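List: workshop-surfaces
Subject: Re: Akdale tops, flatness after refinishing
Date: 10 November 2025

> We have the Akdale benches with the pale tops, bought second-hand
> from the Londedier site when it closed. Two of them rock a straight
> edge in the middle. The supplier says to skim and recoat. Has anyone
> done this without the coating lifting at the edges? Also, is it worth
> measuring first, or should I just sand until it looks right?

Measure first. Sanding by eye is how most of these tops end up dished.

We refinished ours in March and the coating is still down at all four edges. Our tops came from Kisport, but they are the same pattern as the Akdale ones: a board core, a filler coat and a pale two-part finish. If yours have been recoated before, take a test patch back to the core in one corner, as a third layer on top of two old ones will not hold.

On the rocking: check the frame before you blame the top. Slacken the fixing screws, let the top sit overnight and put the straight edge on again. One of ours came flat with no further work. The cross rail had been pulled down hard against a packing piece and was bending the board.

If the top itself is out, the order we used was as follows.

1. Grid

Pencil a grid at 30 mm spacing over the bad area only. Lay the straight edge along each line and write the gap in the square. Feeler gauges are good enough. A dial gauge on a bridge is quicker, but the bridge must be longer than the hollow or it will drop into it and tell you nothing.

2. Filler

Fill the lows before sanding the highs. Use the filler sold for the coating you intend to apply. We tried a general one first and it drew moisture from the finish and left a dull ring. Mix small amounts. Ours was stiff after 13 minutes in a warm room, well short of the time on the tin.

3. Sanding

Use a long block, by hand. A random orbit sander follows the hollows. Work diagonally one way, then the other, and redraw the grid between passes.

4. Edges

The lifting you mention nearly always starts at a square arris. Take a small radius on it and carry the coating round and under by 19 mm. Mask the underside so that the line is clean. Do not stop the coating at the corner.

5. Coating

Two thin coats. Pour, spread and leave alone. Going back over it after it has started to set leaves ridges that show up under a raking light and nowhere else.

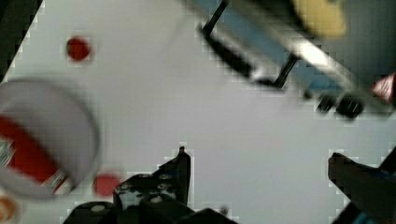

6. Curing

Keep weight off for a week. The finish will take light handling long before that, but anything with small feet will mark it. The data sheet gives a shorter time, which I would ignore in an unheated building.

Cost

Materials came to 980 for the whole set, including the filler we threw away. Begović quoted us for doing the work off site, but the price did not cover carriage and we would have lost the benches for the duration.

I have the gap readings from before and after in a spreadsheet and can send it off list. The before readings for one bench are missing two rows. If you find out which finish Londedier used originally, please post it, as the archive has two different answers.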